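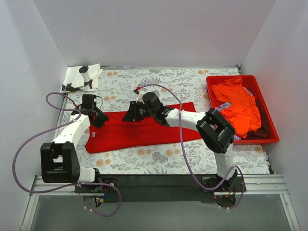
Demonstration gathering is the part of robot learning I get asked about most, so I'm giving it its own entry in the Lekalia handbook. In short, it means having a person guide a robot through a job many times over while everything gets recorded, so a learning system can later study the recordings and try the job itself. Cloth is my favorite subject for it (and the most annoying one!). A garment laid out flat, like the red one under the two grippers, still has soft creases running across it, and no two examples will ever have quite the same creases. That variety is what you're after.

What counts as an example

One example, also called an episode or a demo, runs from the moment the arms leave their rest pose to the moment they come back to it. It holds the camera video, the joint positions of both arms, the gripper openings and a short line of text naming the job, something like "fold the shirt and put it on the pile." Some groups save the motor currents too. I do, and I've used them maybe twice, but storage is cheap and I'm a hoarder.

How the arms are guided

The usual way is leader and follower: you hold a small pair of arms, and the big pair copies you. Kausar Dhanial taught me on the old Lurkamico setup, and her one rule was to move slower than feels natural. People new to it rush the grasp and then hover for ages deciding where to go next - the system learns the hovering just as well as the grasp. You can also steer with hand controllers, which takes less desk space, though I find it much harder to feel where the two grippers are in relation to each other.

How many you need

It depends on the job, and on how much you let things vary. For a single towel on a plain table, 50 good episodes can get you something that sort of works. Our first mixed garment set, Arain, had 549 episodes, and 249 of those were shirts, which was far too many shirts. The policy trained on it tried to fold everything like a shirt, pants included. In July we started planning the mix before recording, and I wish we'd done that from day one. A single sitting gives me up to 32 episodes before my wrists complain.

Keeping and throwing away

Reijo Lahtinen and I still disagree on this one. He throws out any episode with a dropped corner. I keep it if the person picked the corner up again and finished the fold, and I tag it "recovery" in Cinside, our labeling tool. A system that has only been shown perfect folds has no idea what to do after a slip. What we both toss is anything with missing video, a late start, or a hand reaching in to help.

Changing the background

Table coverings, lighting and the pile of waiting clothes should all change between sessions. Patterned covers are good practice for telling cloth from cloth, and I swap mine at the start of a session, before the cameras get checked. See also the entries on camera placement and resetting between episodes.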